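Nonatach opens its big room to the borrowers, the menders and the merely curious

For release: April, for immediate use

Nonatach, the shared workroom run by Ekanayake, is pleased to announce that it has finally put its furniture somewhere. Visitors who knew the room in its earlier life, when reaching the far wall meant climbing over things, are invited to come and walk across it in a straight line.

The refit took 60 working sessions and was planned by Jullon, a small firm that lays out rooms for people who own too much. Its advice came in a document of 284 lines, most of which said "move this". Nonatach moved it. In several cases Nonatach then moved it back, and the final layout is a compromise between the drawing and everyone's shins.

The principle is simple enough. Work goes along the walls, coats go at the back, and the middle is for sitting down. The central table has a yellow cloth with a scalloped hem, which was the subject of more discussion than the lighting, the heating and the insurance put together. Those in favour said it made the place look lived in. Those against said it made the place look like somebody's aunt was expected. The cloth stayed, and there are tissues on the table for the losing side. 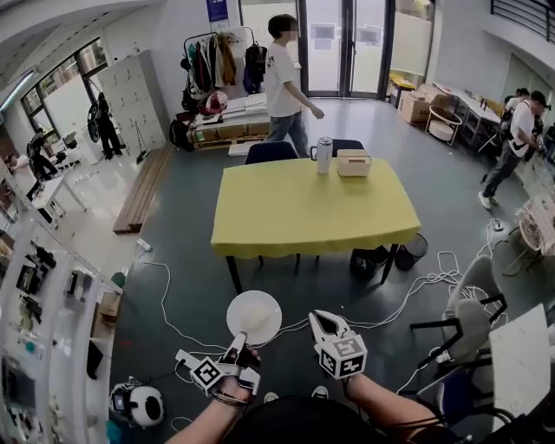 Borrowing starts straight away. Members may take a plate, a stool or a chair for use anywhere in the room, provided it goes back before the lights are switched off. There is no booking form. There was one, but it asked for the purpose of the chair and the replies were not helpful.

The clothes rack is open to all. It is meant for coats and for items waiting to be mended, and Ekanayake would be grateful if the two could be told apart. Anything without a label at the end of April will be treated as a donation, and anything donated will be treated as a costume. The locker cabinet holds smaller belongings. Members get one door each, and are asked to remember which.

Seating has been gathered from several sources and makes no attempt to match. Nonatach looked at buying a full set and found that the price began at 2000 before delivery, at which point everyone agreed that variety was the more interesting choice. Yellow cushions and navy blue ones now share the floor in peace. The long wooden bench remains available to anyone who likes to put their boots on slowly.

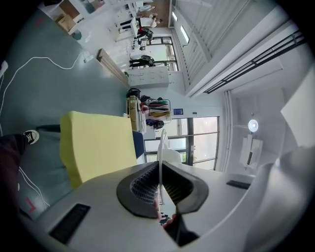
Cables are the next job. Jullon's plan has them running neatly round the edge of the room, and the cables have yet to read it. Until then, visitors are asked to look down now and again, and to leave any tape on the floor where they find it.

Cardboard boxes are a standing item at meetings. Ekanayake's position is that an empty box is rubbish and a full one is storage. The members' position is that an empty box is storage that has not started yet. Talks continue.

The room holds 50 people standing, fewer if they have brought bags, and they will have brought bags. Opening hours are 9 am to 6 pm, with tea at 4 pm for anyone who has put something away.

A second room, to be known as Pundavach, will follow once there is agreement on what it is for. Suggestions may be left at the central table, in writing and on one side of the paper. Offers of further chairs are kindly declined.

Ends

Notes to editors

Nonatach is a shared workroom for making, mending and sorting. It is run by Ekanayake, with layout by Jullon.

Press visits are welcome in the mornings. Please wear flat shoes and bring your own mug.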